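Ticket 665: arm drifts down during hand guiding, demos come out lumpy
Opened by: Guido Fiore
Site: Inerbridge, bin picking cell
Status: closed (January 2019)

Hi all, writing this one up properly so the next person doesn't lose as much time as I did! Short version: when I grab the arm and walk it through a pick, it sags toward the bin the second I stop pushing. You end up fighting it the whole way, and the recorded path looks like a kid drew it with the wrong hand.

Setup is the usual one. I switch to hand guiding, lead the gripper down to whatever I want picked, close it with the pedal, lift, carry, drop. Brollik records the lot and plays it back. I'd done 2 demos before I noticed the sag, and then I went back and looked at the old ones from August and they all had a bit of it too (sorry, that's on me).

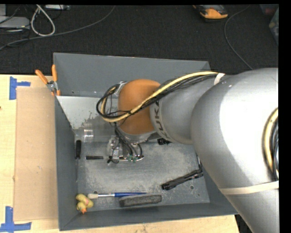

First thing I suspected was the payload setting, because that's what it always is, right? The arm holds itself up by working out how much weight is hanging off the wrist, and if that number's wrong it floats up or sinks. Ours said 600 grams for the tool, which was the old gripper, long gone. I put the right figure in and most of the sag went away, but I still got a sideways tug whenever I twisted the wrist. So I looked at the cables. That thick black bundle with the yellow hose goes diagonally across the orange joint and loops round the far side, and my money was on the loop being too tight and winding up like a spring. I rotated the wrist slowly by hand and felt it pull back at the same spot every time.

What I tried, in order:

- Re-zeroed the force readings with the gripper clear of everything. Helped a little.
- Undid the cable tie near the wrist, gave the loop more slack, did it up again. Big difference!
- Turned the guiding damping up one notch. Too sluggish, turned it back.
- Restarted Brollik. Did nothing, but I always try it.

After that I taught the flashlight pick from scratch, 3 goes, and the playback was smooth on all of them. The paintbrush is still fiddly because I have to come in low and my wrist runs out before the robot's does. For that one I've gone over to the remote controller for the last bit of the approach, and I'd suggest everyone does the same for the flat stuff.

Still open: somebody needs to add the new tool weight to the Rilleo startup sheet. I'll do it if I remember. Closing this for now, reopen if it sags on you.

Comments

zuccaro_support: Thanks Guido. Please check the slack again at full wrist rotation both ways, a longer loop can snag on the tool.

Guido Fiore: Did both ways this arvo, no snags. Will keep an eye on it.

pedalpusher: Had the same tug on ours and blamed the software for weeks. Slackened the hose and it's heaps better, cheers mate.

tess_k: What damping did you end up on?

Guido Fiore: Back at the default.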